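Packing bench update, and a few reminders before the weekend

Quick one as the orders went out late and I've got half a page to fill. The yellow benches are staying! We had a vote of sorts at the tea point and that was that. Grey carpet, grey walls, we need something cheerful to look at.

Top level is for the black trays and only the black trays. Spread them out along the bench with a gap between each one, please, so whoever is filling can get a hand in from either side. No stacking. No mugs. Varghese are sending us another 340 and they'll be the same moulding as before, rounded end and all, so nothing new to learn.
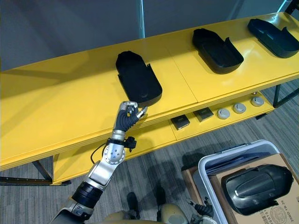 Lower shelf is for the small parts. Pads together, round caps together, and don't let them wander into each other. We lost most of a morning in the last Prustadora order to caps in the wrong place, and I'd like not to do that again. If you take a handful and don't use them, put them back where they came from, not in your pocket. Yes, pockets. The launderette rang.

Trays still to fill for Carka: 371. Doable if we keep going steady. 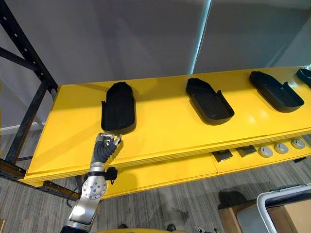
Wipe the top down at the end of the shift, soft cloth, no spray on the trays themselves. It shows every fingerprint, that yellow. And mind the join where the panels meet, crumbs get in there. I know it isn't me eating the flapjacks.

Somebody asked about the small black blocks. They live on the lower shelf too, near the caps but seperate. Keep them in a tidy group so we can see at a glance when they're running down. Same goes for the rods, stood up please, they roll off otherwise.

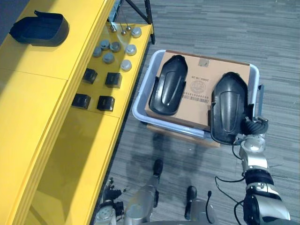 Plastic bins: one box per bin if it's a big flat one, and leave the lid off until it's been checked. Bins stay on the floor by the bench but not in the walkway. I've stubbed the same toe twice.

Cuvton order starts in September, 1,411 sets, so we'll want a second bench by then. Shout if you know of one going. Any colour considered, yellow prefered.

Rota is on the door. Swaps by Thursday lunchtime or it stands.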